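## 3. El tablero como superficie de negociación

Los estudios sobre la mesa compartida en el trabajo suelen empezar por la ergonomía y acabar, con suerte, en las personas. Nosotros recorrimos el camino inverso (figura 1). 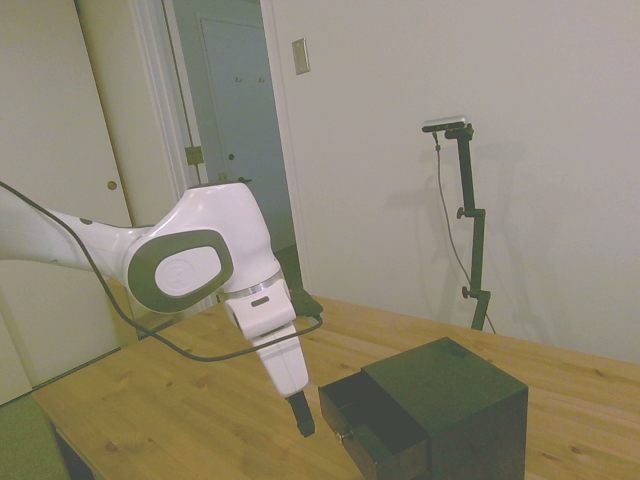

**Figura 1.** Superficie de trabajo en madera clara, con una caja oscura sobre el tablero.

Según Mairéad Moriarty, una mesa compartida se ocupa igual que una playa en julio: se llega pronto, se deja algo encima y se vuelve a las once. La observación procede de nuestra primera ronda de entrevistas y resume, con más economía que el marco teórico de la sección 2, lo que los 114 cuestionarios tardaron dos meses en decirnos.

Llamamos *objeto de reserva* a cualquier pertenencia depositada para señalar un derecho que el reglamento no reconoce. En la sede de Listero, el reglamento ocupa 40 páginas y prohíbe expresamente la práctica; en la de Soltell no hay reglamento y la práctica es idéntica. Brendan Madigan atribuye la coincidencia a la cultura irlandesa del pub, hipótesis que recogemos por cortesía – no disponemos de datos sobre pubs, aunque sí de varios voluntarios para obtenerlos.

El diario de ocupación reunió casi 2.250 entradas. Las tazas resultaron ser reservas débiles, retiradas sin remordimiento por el siguiente ocupante. Las chaquetas aguantaban hasta la comida. Los documentos impresos, en cambio, gozaban de una inmunidad notable, sobre todo si nadie entendía de qué trataban. Eamon Lynch conservó su sitio durante una semana entera con un informe de Cullinane que, según reconoció después, no había leído.

La relación entre antigüedad en la empresa y tolerancia hacia las reservas ajenas se examina en la sección 4.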